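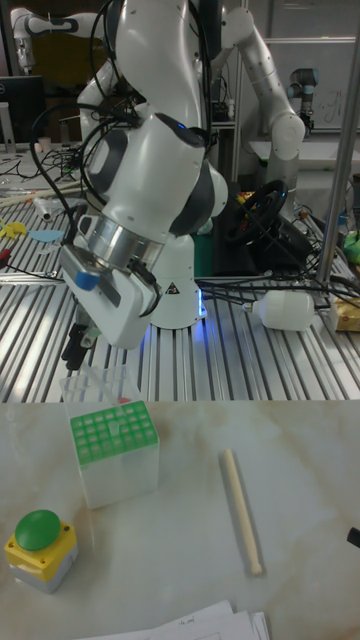

4. Setting Up the Rack and Running the Settle-and-Drop Trials

Last updated: Oct 30, 2020
Reading time: 7 min

Right, this is the fun section! By now you've got Murnimlow talking to the arm and you've read Sabine Voß's notes on the gripper (if you haven't, go back and do that, I'll wait). What we're after in this part is a clean set of trials for the Stillov method, where the arm pauses above the rack, corrects its own sideways error from the camera view, and only then comes down. I've written the steps the way I do them myself, so you'll find a few habits of mine mixed in with the rules.

4.1 Laying out the bench

1. Put the white rack with the green grid on the marble-patterned top, left of centre. Square it up by eye against the edge of the aluminium table. Don't fuss, the whole point of the method is that it copes with a rack that's a bit crooked.

2. Stand the clear container behind the rack with its rod leaning inside. It's the clutter object for these trials, so please leave it there even when you're itching to tidy up.

3. Lay the wooden stick on an angle to the right of the rack, rounded end towards you. This one is our second clutter object and we move it between blocks (see 4.3).

4. Put the emergency push-button unit in the near left corner. Press it once before you start and check that the arm won't accept a move, then reset it from the Murnimlow screen.

Note: the slotted table behind is shared, and the steering wheel and its cables live on it. I leave all that where I find it. Just run your eye along the cables and make sure none of them can snag the arm on its way over.

CAUTION: Keep your hands off the marble top whenever the arm is enabled. I mean it! The fingers come down faster than you'd think, and the pause before the drop makes people relax at exactly the wrong moment.

4.2 Finding the hover pose

5. Jog the arm until the fingers point down and sit above and slightly behind the rack. I like to start behind it because the camera then gets a clear look at the grid.

6. Save that as HOVER_A. Paraschiva Costache's script looks for that name and will sulk (with a very unhelpful message) if you call it anything else.

7. Drop the speed to 25 per cent and run a single approach with the gripper closed and nothing in it. Watch the fingertips, and keep one hand near the button.

8. If the fingers stop over the wrong well, redo the camera alignment from section 3. Please don't nudge the offset by hand to make it look good. I did that for a whole block once, and every one of those trials had to go in the bin.

4.3 Running a block

9. A block is 50 approaches. Type the block name, hit start, and step back.

10. At the end of the block, shift the wooden stick to its next marked spot and run again. There are six spots, so that's six blocks for a full set.

11. Turn the rack a little between blocks as well, and pencil the angle on the record sheet. I keep my sheets at the front of the bench and type them up afterwards. Colour of pen doesn't matter, legible does!

Note: a trial counts as settled when the sideways correction stays inside the limit for the whole pause. If it's still hunting when the pause runs out, the script skips the drop and logs a miss. Leave those misses in. They're the most interesting thing we've got, and in our October runs they bunched up when the stick lay closest to the rack, which made me think the edge finder was grabbing the stick. Sabine reckons it's the shadow. We're still arguing.

CAUTION: If a finger touches the grid, stop the block. Lift the arm straight up in slow mode before you open the gripper, and check the rack hasn't shifted.

12. When the set is done, park the arm, copy the log folder to Vistport and put your initials on the last sheet. The plotting script is covered in section 5.

Related sections
Section 3: Camera alignment with the Görtz target
Section 5: Plotting settle times
Section 6: Swapping gripper fingers
Troubleshooting: HOVER_A not found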